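4.3 Shared charging points: does the count of sockets tell us anything?

Earlier work on charging in shared buildings has tended to treat the number of sockets as the thing that matters. The Drernau survey, from which we borrowed part of our form, reports "charging provision" as sockets per resident and then draws conclusions about how well residents are served. We set out to repeat that measure at Listunwood and came away doubtful that it means much. This section explains why, and what we put in its place.

The form asked residents how many places they could charge a phone without going back to their own room. We sent out 3000 copies and got 2810 back, which is a high return and should itself be treated with care: the form was handed out with the key renewal papers, and many people may have filled it in because they thought they had to. Answers to the open question at the end were often a single word. We would not lean on any one answer from that part of the form, and we are wary of earlier studies that do.

The trouble began with the word "place". Some residents counted a wall socket as one place. Others counted a power strip as one, however many plugs it took, and others again counted each USB port on each charger. Two people sharing the same kitchen could give answers that differed by a factor of eight, and both would be right by their own lights. The Drernau form has the same wording and its authors do not say how they dealt with this. We wrote the guidance note for our own form with that paper open in front of us and made the same mistake, so the criticism applies here too.

We went back to 789 of the returned forms and tried to sort the answers by what had been counted. This was slow, and for a fair share of them it was guesswork. Where a resident had written something like "plenty, by the kettle", we left the form out. What remained suggests that people who count ports report themselves as better served than people who count sockets, even in the same building and on the same floor. One could read this as a real difference in need. We think it is more likely to be a difference in arithmetic.

A second difficulty is that a port is not much use if a cable cannot get into it, or if whatever it feeds has nowhere to lie. The usual answer to a shortage of sockets, in the homes and common rooms we studied, is to add a strip and fill it with small USB blocks. On paper this is a large gain. A strip that took four plugs now offers eight ports, and a manager filling in a return for Mousavi-type grading (see Section 2) can double the figure for the room at very little cost. Whether eight phones can in fact be charged there at once is another matter. With the blocks pushed up against one another, there is no gap to get a thumb and finger into, and anyone who wants to take one out has to hold it by the sides. Thick cables crowd the ports beside them. The phones themselves end up in a heap, or on the floor, or on whatever worktop happens to be near.

Nor does the port count say anything about speed. Most of the blocks we were told about had no rating that residents could remember, and we made no test of our own. The claim, made in the Jiltley handbook and repeated elsewhere, that shared blocks "meet everyday need" seems to rest on there being a hole of the right shape. We found no measurement behind it.

Colour deserves a short note, as it has been put forward as a cheap way of keeping order. The idea is that each household or each floor has its own colour of charger, so that stray ones find their way home. Figure 9 shows the sort of strip we mean, with one pale pink block and the rest in shades close to green and blue.

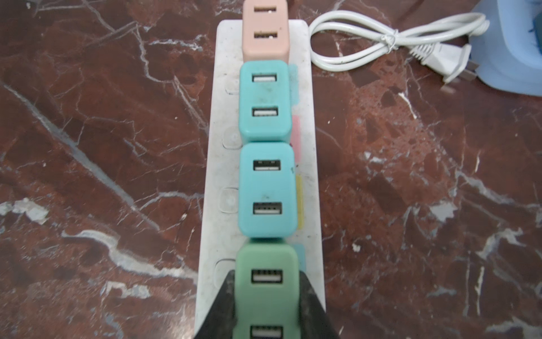
Figure 9. Four USB charger blocks, two ports each, side by side in one power strip on a marble surface.

Colour schemes of this kind may work where the colours are far apart. Pink against turquoise is easy enough. Turquoise against mint is a good deal harder, more so in a dim kitchen, and residents who wrote about it did not agree on the names: what one called mint another called light blue, and a third simply wrote "the green ones". We also doubt that colour is read as ownership at all unless somebody has said so out loud. A block in a common strip looks like a common block. If the aim is to stop chargers going astray, a name written on the side would seem to do more, though we have no figures to set against the colour scheme and would not want this taken as a finding.

Dirt is left out of every form we have seen, our own included. White and pastel plastic shows each mark, and several residents said that a grubby strip put them off using it. It may equally be that a strip gets grubby when it is well used. The two readings point in opposite directions, and nothing in our returns lets us choose between them. A later round, planned for July, will ask about cleaning as a separate item.

Taken together, these points led us to drop the socket count as a main measure. In its place we asked a plainer question: the last time you wanted to charge something in a shared room, could you? This has faults of its own. It relies on memory, it rewards people whose last attempt happened to be at a quiet hour, and it cannot tell a full strip from a broken one. But it does at least ask about charging. The older measure asks about holes in plastic, and two careful people may count those differently -- as ours did.

We have kept the port totals in the appendix for readers who wish to compare them with Drernau. We would ask that they be compared only with other port totals, and that the column headed "places" be left alone. It was filled in under the first version of the guidance note, before the wording was changed, and we have not found a way of correcting it after the fact.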